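Teaching an Arm Before You Build It

At the Sundolgate workshop, kids are building a robot arm called Jasau. Before they cut any parts, they drive a pretend one on a computer. The program draws what the arm would see from just above its gripper, the part that grabs.

The two gray fingers have nothing between them yet.

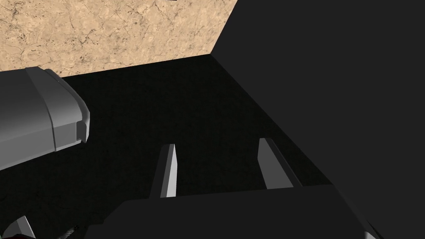

Why practice first?

A pretend arm can bump a table 200 times and nothing breaks. The real one has 4 motors, and they cost money.

Colors help too. With a big purple surface behind the open fingers, the gap is easy to find – try it.

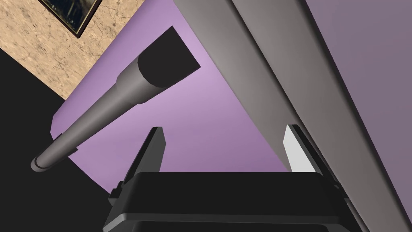 Ezequiel Cuesta says the first real grab will still miss, and that you should start with a sponge.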